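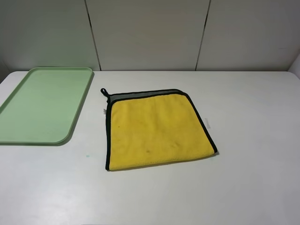
Green tray and folded yellow microfibre towel on a white tabletop.

Washing and storing microfibre cloths
Américo Torres, December 30, 2021

Microfibre is a blend of polyester and polyamide. Heat and fabric softener both damage it, the first by distorting the fibre and the second by coating it.

Wash cloths separately from cotton, which sheds lint into the pile. Use liquid detergent at half the usual dose, no softener, no bleach. Set the machine no higher than 50 °C. Line dry in shade, or tumble on the lowest setting with dryer sheets left out.

Greasy cloths: soak for 2 hours in warm water with a little dish soap, rinse until the water runs clear, then wash as above.

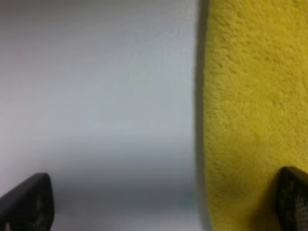 Coarse yellow texture beside a smooth, pale surface.

Check the pile before using a cloth on gloss paint, acrylic or coated lenses. Grit caught in the loops will scratch. A cloth dropped on the workshop floor goes back in the wash.

Colour coding works if it is kept simple. At the Lowther workshop yellow is for benches, blue for glass. Write the colours on the cupboard door.

Fold in half, then in half again, to give eight working faces counting both sides. Turn to a clean face as each one loads up. Store folded in a closed drawer, away from sawdust and metal filings.

Retire cloths that feel stiff after washing. They are still good for oiling hinges and wiping paint tins.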